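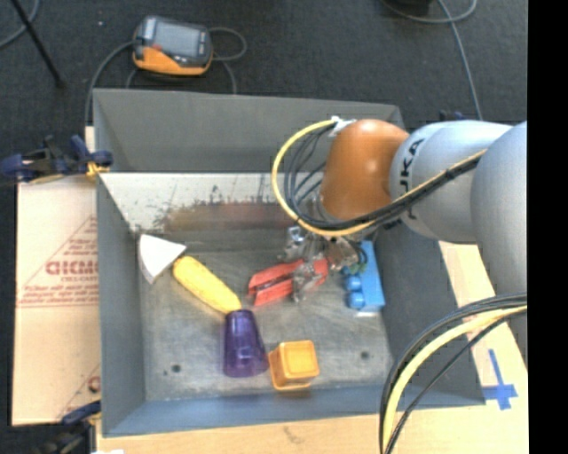 How do you get rust off the inside of a metal bin? Wire brush first, then white vinegar on a rag, leave it an hour, rinse and dry it straight away.

Empty it before you start. Scuffs and scratches on the floor are fine, leave them. Brown patches on the walls are what your after.

Stubborn bits: 200 grit paper, light pressure, wipe, go again. Holes in the bottom - poke them clear so teh rinse water drains.

Thin coat of primer on bare spots. 6 hours before anything goes back in.

Contact Pondley | © Pondley | Back to top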